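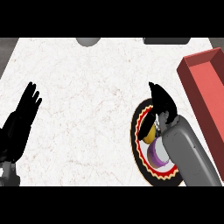
Rondus replied:
wouldn't bother with the sealer tbh. Had marble in our kitchen for years, wiped it down with warm water and a drop of washing up liquid, fine

Jivico:
fine until someone leaves half a lemon on it. Ours went dull in one spot the first month, sealed and all

Rondus:
thats etching, sealer does nothing for etching. Only helps with stains - oil, tea, red wine

Upadhyay:
^ this. Two different things and the shops mix them up every time. Mine was quoted 1213 quid fitted plus 31 for a bottle of sealer, left the bottle on the counter and walked out

Jivico:
still say seal it. 20 minutes work once a year, I do mine in March. Tea ring came straight off last time

Rondus:
tea comes off mine too. no sealer

Ilteler:
posted 01/10/2019
OP here, cheers all. It's polished not honed if that matters. Leaning towards sealing and keeping the vinegar well away. Anyone tried polishing powder on a dull patch?

Upadhyay:
yes, on a small ring. Damp cloth, go slow, try it somewhere hidden frist. Big patches I'd get someone in

Rondus:
or leave it. Marble gets marks, looks better for it

Jivico:
not when you've just paid for it it doesnt

Ilteler:
ok will try the powder at the back by the wall, report back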